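Kurnus Benchtop Cell, Two-Finger Configuration
Planning and Budget Guide for Small Laboratories

Category: Benchtop automation
Supplied by: Kondeo
Page updated: March 12, 2023

Overview

The Kurnus Benchtop Cell is a single-arm robot station for laboratories that handle capped tubes in racks. It comes with a two-finger gripper, a wrist camera, a controller and a base plate. The arm fits on a standard lab bench and runs from an ordinary wall outlet.

Most buyers ask about price first. In our experience the arm is the easy part of the budget. Fingers, racks, bench preparation and staff time are where quotes from different suppliers stop looking alike, so this page covers those items in some detail.

What is in the base package

Arm and controller
Two-finger gripper, one set of standard tapered fingers
Wrist camera with cable and bracket
Base plate and bolts
Strand control software, one seat
Printed setup guide

Racks, tubes and spare fingers are ordered separately. A computer is not included. Strand runs on most desktop machines bought in the last few years, and the minimum specification is sent with every quote.

Choosing fingers

Standard fingers taper toward a narrow, blunt tip. They suit small round caps and are the right choice for most tube work. Wide fingers are available for bottles and jars, but they need more space between positions and will not fit into a closely spaced rack. If you handle both, budget for two sets and for the time it takes to change them. Changing a set takes 4 screws and a short calibration routine in Strand. 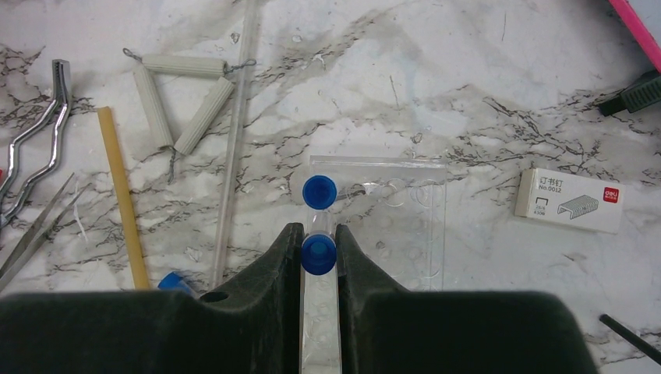
Rack selection deserves its own line in your plan. A rack that works well for hand use can be awkward for a camera. Clear plastic is the usual example: on a veined marble-pattern top, the pattern shows straight through the sheets and the edges are picked out mainly by reflections, while blue caps stand out well from both. If you already own clear racks, you do not have to replace them, but allow extra setup time and choose caps in a strong color. Jevska racks are opaque, have a matte finish and are the type we quote by default. They can be ordered in the same hole spacing as most common racks.

Bench space

Allow clear space on both sides of the arm, plus room for a person to reach the rack from the front. Shared benches collect things. Tongs, tweezers, clay triangles, rods and boxes of staples all take up reach, and loose items near the rack limit the directions the fingers can approach from. You can teach Strand to work around fixed objects. It is less trouble to give hand tools a drawer or a tray outside the work area.

A plain, matte bench mat is an inexpensive addition. We recommend one for any patterned or glossy top.

Optional items and list prices

Spare standard fingers, one set: $300
Wide fingers, one set: $600
On-site setup and training: $2,000

Prices are in US dollars and do not include shipping or sales tax. Base package pricing depends on arm reach and is given by written quote. Jevska racks are priced by size and quantity.

Planning your budget

Order a spare set of fingers with the cell. Tips wear, and a damaged tip can stop work until a replacement arrives. Include staff time for setup even if you buy the on-site option, as someone from the lab needs to be present to confirm rack positions and cap types.

If your budget year closes in December, ask for a quote well ahead of that. We can split hardware and training onto separate invoices on request.

Before you request a quote

Please have the following ready:

Tube and cap dimensions
Rack make, material and hole spacing
Bench width and depth
Type of bench surface
Any other containers the arm will need to handle

Sample tubes and racks can be sent to Kondeo for a fit check before you order. Samples should be clean, empty and labeled with your quote number. We return them with a short written report listing the fingers tested and any rack changes we suggest.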